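Stop Selling Me the Highway

I've been reading house listings every night for most of a year now (my husband calls it my second job, and he's got a point), and I have an opinion I need to get off my chest. I don't care how close your house is to the highway. I really don't! I have a phone. It has a map on it. I can see the highway.

We're looking in and around Nel, mostly, with the odd wander over to Solach when the prices get silly. And every listing spends its first sentence, the one sentence I'm guaranteed to read, telling me that the home is minutes from shopping, dining and commuter routes. Minutes! Everything is minutes from everything. My sister's place is minutes from the coast if you don't mind there being 200 of them.

Here's what I want to know, and what I had to find out by standing in other people's kitchens. Where does the sun come in at breakfast? Can you hear the neighbors' garage door through the bedroom wall? Is the third bedroom a bedroom, or is it a closet that somebody once slept in? We drove out to see one on the Brulonar side last August, 3 bedrooms and 2 baths according to the page, and the third bedroom had a water heater in it. A whole water heater, humming away next to where the bed would go. The listing called the room "flexible."

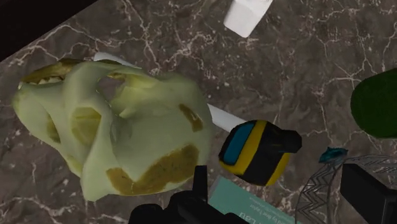
That word bothers me more than it should. So does "updated," which can mean a new kitchen or can mean a new faucet. Updated when? One place had been updated, all right, with a backsplash that I'm fairly sure is older than my marriage. If you put in a new roof, say what year. If the furnace is original to the house, say that too. I'd rather read it at my own table than hear it from the inspector after I've already picked out paint colors and fallen for the porch.

I know the other side of this, because I asked. The agent who's been driving us around said sellers get nervous about anything that sounds like a flaw, and that a plain listing gets fewer showings. Fine, maybe. But think about who those extra showings are! They're people like us, who burned a Saturday and half a tank of gas to learn in 2 minutes flat that the house was wrong for them. We weren't going to buy it. We were just in the way, letting the cat out.

And the square footage, oh my goodness. There was a lovely old place we saw on Jotitz, the big search site everybody uses here, listed at 3000 square feet, and we walked through it twice looking for the rest of it. The number had the basement in it. An unfinished basement with a dirt corner! I'm not saying anybody lied, exactly. I'm saying that if I bought a pound of coffee and part of it was the bag, I'd take it back to the store.

What I'd love is for sellers to write one paragraph themselves. Just one, under the agent's. Tell me the upstairs gets hot in summer and you sleep with the windows open and it's fine. Tell me the driveway is a pain in the snow but the lilacs by the side door make up for it. I'd trust a person who wrote that, and I'd probably offer faster, too, since half of our dithering comes from wondering what's been left out.

The one listing I ever saved for the writing alone was a little ranch in Solach. It said the kitchen was small and the yard was big and the owners had eaten outside most nights. We didn't get it. It went before we could even book a showing, and I still think about that yard.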